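Is a "self-healing" cutting mat worth it over plain paper on a board?

Home > Crafts and Hobbies > Tools and Work Surfaces

Posted by tapedispenser, Friday

I'm setting up a small table for paper crafts and a bit of modeling clay, and every list I read tells me the first thing to buy is a self-healing mat. The one that keeps coming up is the Darnero large, which is 70 dollars where I live. For that money I would like somebody to tell me what exactly heals. I had a cheap green mat years ago and after one winter it looked like a cat had slept on it with its claws out.

What I have now is a wooden board and a roll of white paper. I tear off a sheet, put it on the board, work on it, throw it out when it's dirty. It does the job, except that the corners curl and the knife goes through into the wood if I'm not careful. The clay also picks up little fibers now and then, which shows badly on white.

I don't do this for a living. Maybe two evenings a week. Is the mat really better, or is this one of those things people recommend because they already paid for it?

Also, does anyone know if the Nisevum mats are the same product with another name on them? The pictures look identical to me and they cost less than half.

gluestick_widow
Member, 198 posts

Bit of both. The mats are made in layers and the top one is soft enough to close up behind a thin blade. It closes the slit so you don't see it. It doesn't put any material back, and if you press hard or use a dull blade you gouge it and the gouge stays. So "healing" is a sales word for "cuts don't show much for a while."

Whether you need one depends on how much you cut. If you cut straight lines with a craft knife every day, yes, get a mat, your blades will last longer than they do on wood. Wood grain grabs the tip and pulls it off the line, and that is the one complaint about boards I'd take seriously. For two evenings a week I would not spend 70 dollars. I'd buy the smallest mat you can find, use it for cutting only, and keep the board and paper for everything else.

For clay a mat is worse than what you have. Polymer clay can react with some plastics if it sits there, and it goes sticky and picks up whatever color the mat is. I leave mine on paper or on a glazed tile. The tile is better for fibers, by the way. You wipe it down and there's nothing to shed.

I can't say about Nisevum. Looking identical in a shop photo means nothing to me. I once bought two rulers that looked identical and they didn't agree with each other.

For the curling, wind the sheet the other way around a tube for a minute before you lay it flat. Or cut it longer than the board and tape it underneath.

Rotary Ron't
New member

get the mat. I have the Darnero 7 years and it is perfect, you get what you pay for. never keep it in the car in summer it will warp and then it is garbage

paperfold_again
Member, 300 posts

I'd be careful with "seven years and perfect." I don't doubt it, but how much cutting was that? A mat that lives in a drawer will last as long as the drawer does.

I've owned three mats, one of them a Stumero that was supposed to be the professional choice, and I went back to paper. My reasons, for what they're worth. Mats have a printed grid that people trust, and the grid is often off. On my Stumero the squares were fine near the middle and wrong by the time you got to the end, enough to spoil a box lid. They also hold on to dust from the blade and you never quite get it out. And they smell, the new ones, for weeks. The review sites don't mention the smell, which makes me wonder how long they keep the things before writing them up.

Paper has faults too. It slides. It tears when you rub at a glue spot. Cheap rolls are so thin that marker bleeds straight through to the board. I buy the Mäkelä heavy roll, which costs more than the thin kind but one sheet lasts me up to a month if I'm not painting. I would not call it special. It's thick and it's white and I've stopped thinking about it.

If you're worried about the knife going into the wood, put a piece of gray cardboard from the back of a drawing pad under the spot where you're cutting. Move it when it gets chewed up. It costs nothing and I get a cleaner cut on it than I did on the Stumero.

My setup is still a light wooden board with a white sheet laid over most of it, small stuff on top, and I have yet to meet the mat that would make me change it.
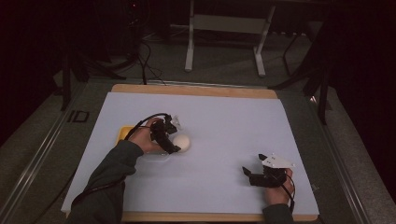
tapedispenser wrote back the same evening that the cardboard trick had settled it, that the 70 dollars was staying put, and that a glazed tile for the clay was next on the list if the hardware store would sell just one.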